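Coltidora > Picnics and Days Out > Packing FAQ

October, by Ville Salminen

Packing for a picnic: your questions

So many of you wrote in after the Hastport walk that I've put the answers in one place. I love this stuff!

Do I really need a tray?
Yes, yes, yes. Grass is lumpy and glasses fall over. A tray gives you a flat bit of ground wherever you sit down, and if it's a cheerful colour it makes even a cheese sandwich look like a party.

What goes into the bag first?
The tray, upright against the back. Then anything in a tub, then the soft things. I keep glasses for last, each one rolled in a tea towel (which you'll want later anyway).

One big bag or two small ones?
Two! I used one enormous bag for years and my shoulder still remembers the climb up to Catterall. With two you can keep food in one and everything else in the other, and somebody can carry the second.

How much should I bring to nibble on?
I weigh out 300 g of nuts for five people and there's usually a handful left for the walk back. Take them in a lidded tub and tip them into a bowl when you get there.

Glass or plastic?
Glass, if you're not going far. Short, sturdy tumblers travel much better than anything with a stem. For a long hike, plastic is fine and I won't tell anyone.

Where do you keep it all at home?
On hooks and in wire baskets, as much as I can. Bags hung up by their straps air out nicely, and you can see at a glance what's missing.

How do I clean a padded bag?
Shake out the crumbs, wipe the inside with warm soapy water and leave the zip open overnight. My Lirnum one has had 16 outings this year and still smells of nothing at all.

Contact Coltidora | Copyright Coltidora | Back to top
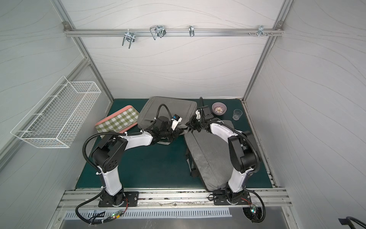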